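Long Table Supper Returns to Vumthorpe, With Room for More

VUMTHORPE - If you have lived in Vumthorpe for any length of time, you have probably been asked at least once whether you are coming to the Long Table Supper, and if you are new in town, well, consider this your asking. The supper is back this February, on a Sunday evening as it always has been, and the doors of the old Lekel Hall on Amin Street will open at 4 for anyone who would like to come early and help butter bread (there is a great deal of bread).

The supper began 11 years ago, when Sumathi Sastry moved here from Nustholm and found the winter a little quieter than she had bargained for. She put a note through the doors on her street inviting people to bring a dish and a chair, and she cooked a pot of lentils big enough to last her the week in case it was only her. She went home that night with an empty pot and three casserole dishes that belonged to other people. One of them is still in her cupboard, and she would dearly love to give it back. 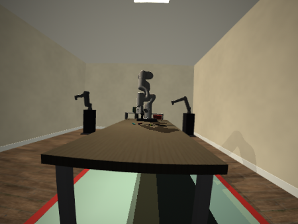 Last year 300 people came through over the course of the evening, and the hall was so full by six that families were eating on the stairs with plates balanced on their knees. They seemed perfectly happy about it, but Sastry would like everybody to have a proper seat this time, so the supper will be served in two sittings, one at five and one at seven. What won't change is the seating itself. She has always been firm that people should eat at long tables, the kind with a plain brown wooden top that runs away from you down the room, and never at little round ones where you end up talking to the same cousin you drove over with. "You sit down next to whoever is there and you pass the potatoes," she said. "By dessert you know all about their knee operation."

The kitchen will again be in the hands of Tibor Hegedűs, who retired from the bakery on Amin Street in the fall and has been, by his wife's account, underfoot ever since. He is planning 50 loaves, a mild paprika stew, a second stew with mushrooms for those who don't eat meat, and the plum dumplings that people have been stopping him in the pharmacy to ask about. He made a trial batch last week and shared it with the neighbors on both sides, and he has decided on a touch more cinnamon. Guests are still warmly encouraged to bring a dish of their own, particularly salads and anything green, which always run short while the puddings pile up.
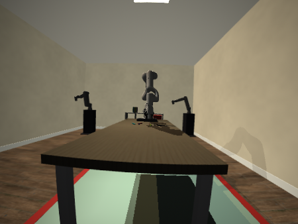 Do you need a ticket to come? The supper is free and there are no tickets, but because of the two sittings you are asked to put your name on the sheet at the library desk and mark which one you would like.

There will be a jar by the coat rack for anyone who wants to chip in toward the hall's heating bill, and whatever is left over after that goes to the school bus fund. Music starts once the second sitting has its dumplings. Hegedűs has promised to play his accordion, and he has also promised to stop when asked, though those who were there last year may remember it took a couple of tries.

Parking behind the hall is tight and the lane can be slick after dark, so please walk if you are able, or squeeze in with a neighbor. Anyone who needs a ride, or who would like a plate brought to the house, can leave word at the library desk. And if you are missing a blue casserole dish with a chip in the lid, Sumathi Sastry will have it with her at the door.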